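Visitor Day at the Cisdale Simulation Laboratory: Frequently Asked Questions

The following answers are provided for guests, school groups and partner organizations who plan to attend the spring Visitor Day. Please read them before you register.

What will visitors see?
Guests will watch a two-armed robot being operated inside a simulated home. The home exists only in software. It has counters, windows, furniture and a range of household items, and the arms move through it much as they would in a physical room. Work of this kind is carried out at the laboratory throughout the year, and the session is a shortened form of a normal working period.

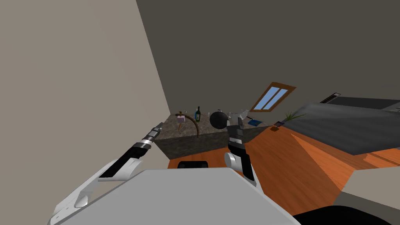

Each demonstration lasts 20 minutes and is followed by a period for questions. Staff will remain at the operator stations afterward for guests who wish to discuss a point in more detail.

Is there a physical robot on site?
There is one in the Valdebenito Building, but it is not part of the tour. All demonstrations on Visitor Day take place in simulation and are shown on the large screen in the main hall.

Why is so much of the work done in simulation?
A room can be changed, reset or replaced in a short time, and a mistake does no damage to equipment. The laboratory uses simulation to prepare tasks and to review how an arm approaches them. Results obtained in this way are treated as a first step, and further testing is required before any claim is made about a real machine.

Will the wrist view be shown?
Yes. The main screen changes between a wide view of the room and close views from behind the gripper. Guests who are sensitive to moving images may prefer a seat toward the rear, as the close views can turn quickly.

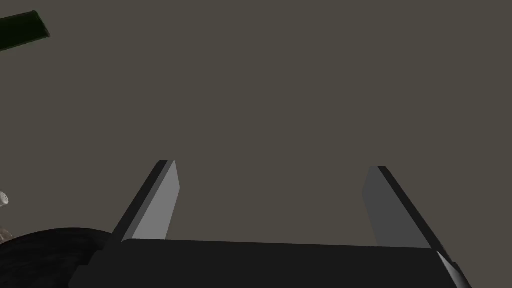
One guest from last year's session wrote that the close view was hard to follow at first and asked whether the operator could say aloud what the arm was about to do. We have adopted this suggestion. The operator will now announce each movement before it begins.

May visitors operate the arms?
A limited number of places are available at the Butance practice station, which is open for two hours after the last demonstration. Participants must be at least eight years of age, and children must be accompanied by an adult. Places are assigned at the registration desk in order of arrival and cannot be reserved.
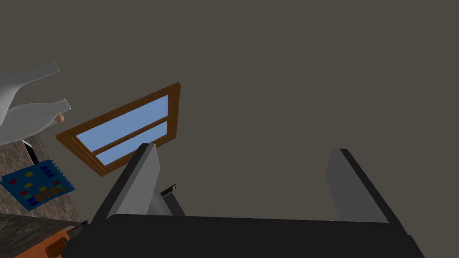 Gripper with fingers open, Visitor Day simulation.

What software is used?
The simulated rooms are built and run in Anero, a program developed at the laboratory. It is not offered for sale. Teachers may request a set of printed classroom materials at the registration desk.

How many guests can attend?
The main hall seats 200. Groups of more than six are asked to register together so that seats may be held in the same row. 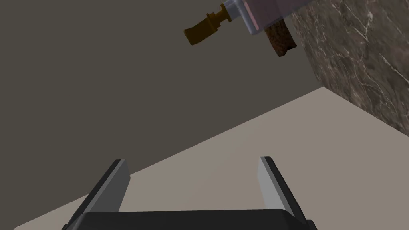

Registration closes when all seats have been assigned. A waiting list is kept, and guests on the list will be notified by email if a place becomes available.

Is the hall accessible?
The main hall and restrooms are on the ground floor and have step-free access. Captions are provided on a second screen. Requests for other assistance should be noted on the registration form.

May I take photographs?
Photographs of the main screen are permitted without flash. Please do not photograph other guests or the operator stations.

Is there a charge?
Admission is free. Parking is available in the lot beside the Valdebenito Building, and visitors should display the permit sent with their confirmation.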